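## 4. Wer darf hier eigentlich lustig sein? Altersrollen in der Ensemblekomödie

Ich gebe zu, dass ich in dieses Kapitel mit einer fertigen Meinung hineingegangen bin. Ältere Schauspieler, so dachte ich, bekommen in der Komödie genau zwei Sorten Rollen: den Griesgram und den Charmeur im Ruhestand. Nach 20 gesichteten Filmen und etlichen Kannen Tee bin ich mir da weniger sicher - und genau davon handelt dieser Abschnitt.

Wie in Abschnitt 3 beschrieben, habe ich die Dialoge nach Repliken ausgezählt, also nach jedem Sprecherwechsel, egal wie kurz. Insgesamt kommen so mehr als 4000 Repliken zusammen. Davon entfallen 1299 auf Figuren, die im Drehbuch ausdrücklich als über sechzigjährig eingeführt werden. Das ist mehr, als ich erwartet hatte! Teguh Lumbantobing, der die zweite Kodierung übernommen hat (und der deutlich geduldiger ist als ich), kam beim ersten Durchgang auf 1218. Die Lücke zwischen uns erklärt sich fast vollständig durch Zwischenrufe und Gemurmel. Ich habe ein gebrummtes »Na ja« mitgezählt, er nicht. Wir haben uns auf meine Regel geeinigt, weil das Gemurmel in Komödien oft die eigentliche Pointe trägt.

Am deutlichsten sieht man das in *Trilirico*, der Geschichte um den pensionierten Operninspizienten Bañez, der aus lauter Langeweile einen Gesangswettbewerb sabotiert. Auf dem Papier hat Bañez erstaunlich wenig Text. In der langen Szene im Probenraum redet minutenlang nur der junge Dirigent, und Bañez sagt dreimal »Aha«. Beim dritten »Aha« habe ich so laut gelacht, dass ich die Stelle noch einmal kodieren musste. Man könnte jetzt sagen: gut, das ist Timing, das lässt sich nicht messen. Ein bisschen messen lässt es sich aber schon, nämlich über die Position der Replik. Bañez spricht auffallend oft als Letzter in einer Szene. 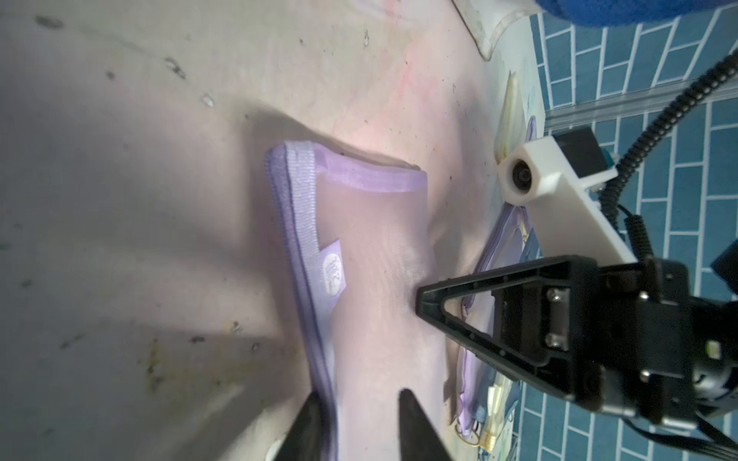

*Abbildung 4*

Diese Schlussposition zieht sich durch das ganze Korpus, allerdings nicht überall gleich stark. In *Ledham* zum Beispiel, einer Gaunerkomödie mit drei etwa gleich großen Hauptrollen, wandert das letzte Wort ständig hin und her. Die älteste Figur bekommt es vor allem dann, wenn die Szene vorher laut war. Die leisen Szenen enden mit den Jüngeren, und zwar meistens mit einer Frage. Ich habe lange überlegt, ob das ein Zufall der Besetzung ist, und kann es mit meinen Mitteln nicht ausschließen.

Evaristo Morelli hat in einem Gespräch über eine frühere Fassung dieses Kapitels eingewandt, ich würde das Drehbuch mit dem Film verwechseln. Der Einwand sitzt. Wer am Ende einer Szene spricht, wird oft erst im Schnitt entschieden, und ein bekanntes Gesicht bleibt dort vermutlich länger stehen als ein unbekanntes. Für *Flirkska* konnte ich immerhin beides nebeneinanderlegen, die Drehfassung und den fertigen Film. Zwei Szenen enden im Drehbuch mit der Enkelin und im Film mit der Großmutter. In einer davon sagt die Großmutter überhaupt nichts, sie stellt nur die Kaffeetasse ab - was mir natürlich die ganze Zählung durcheinanderbringt, weil eine Tasse keine Replik ist.

Ich habe solche stummen Schlusspunkte deshalb getrennt notiert und nicht in die Gesamtzahl aufgenommen. Sie häufen sich bei den älteren Figuren, aber die Fallzahl ist mir zu klein, um daraus mehr zu machen als eine Randbemerkung. Der Griesgram und der Charmeur kommen übrigens beide vor, nur eben oft in derselben Person und manchmal in derselben Szene. Bañez ist bis zur Pause das eine und danach das andere. Wie die Jüngeren auf diesen Wechsel reagieren, und warum sie so selten selbst einen hinlegen dürfen, ist Gegenstand von Abschnitt 5.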